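3.2 Arbitration Between the Two Arms

Our controller runs one policy per arm and a small arbiter between them. Each policy proposes a short chunk of joint targets. The arbiter decides whether both chunks are sent, or whether one arm is told to hold its pose while the other finishes. We started from the Hoxha planner, which plans both arms as one chain, and found it slow to recover when a soft object changed shape during a grasp. Splitting the arms removed most of that delay. It also meant that we needed a rule for the arm that has nothing to do.

The rule is a hold state. An arm in hold keeps its gripper open and its wrist facing the shared workspace, and it can be woken by a single message. Figure 4 gives a typical layout, with the object on the left side of the table and the right arm open at the opposite rim. 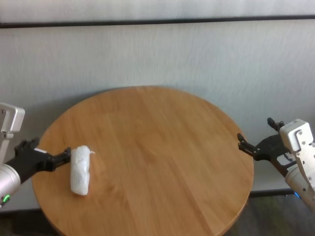

Figure 4. Left gripper beside the white bundle; right gripper open and empty.

The arbiter reads the head view to choose the active arm. It divides the table into a left zone, a right zone and a shared strip, and picks the arm whose zone contains the object centroid. If the centroid falls in the strip, the arm that moved last keeps control. This tie-break was added in June, after early runs in which control passed back and forth and neither arm closed.

Wrist views are used only by the policy of the arm they belong to. We crop nothing from them, so the fingers stay visible and the network can read the gripper opening from pixels as well as from the encoder.

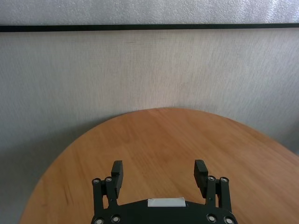 When a wrist view contains no object, the policy returns a null chunk and the arbiter treats it as a vote to hold. Null chunks are cheap to compute and are logged with the rest. The full log for this section holds 1,440 chunks, of which 43 were rejected by the arbiter for crossing the shared strip while the other arm was active.

Grasp state was the harder part of the perception stack. The first version, written by Marilou Cabrera as part of the Plukham toolkit, called a grasp closed when finger current passed a threshold. Soft items gave too little current and were missed. The current version combines the encoder reading with a mask from the head view. With a crumpled white item upright in the left fingers, as here, part of it rises above the gripper and part hangs below, so the mask comes out in two pieces. We join pieces that touch the same finger pair before computing the centroid. The classifier was trained on 700 labeled views.

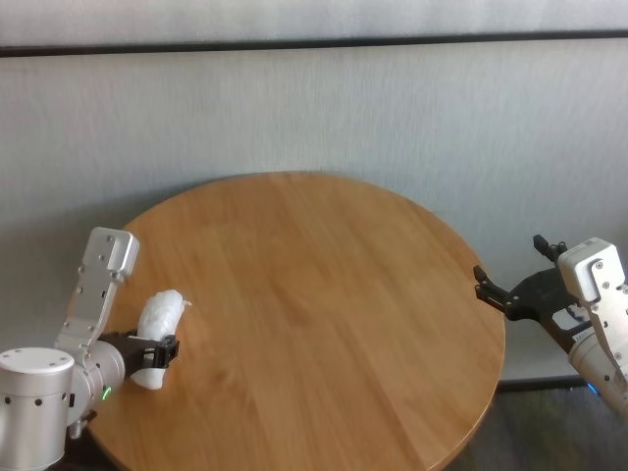

Release of the hold state is handled by a timer and a check on the active arm. The timer is restarted each time the arbiter accepts a chunk, and the check asks whether the grasp state is closed. In a case such as a left gripper with the white object in its fingers and a right gripper still open across the table, the check passes for the left arm and the right policy may propose chunks again. Its targets are clipped at the edge of the strip until the left arm reports that it is stationary. We left the clip distance fixed for all the runs reported in Section 4.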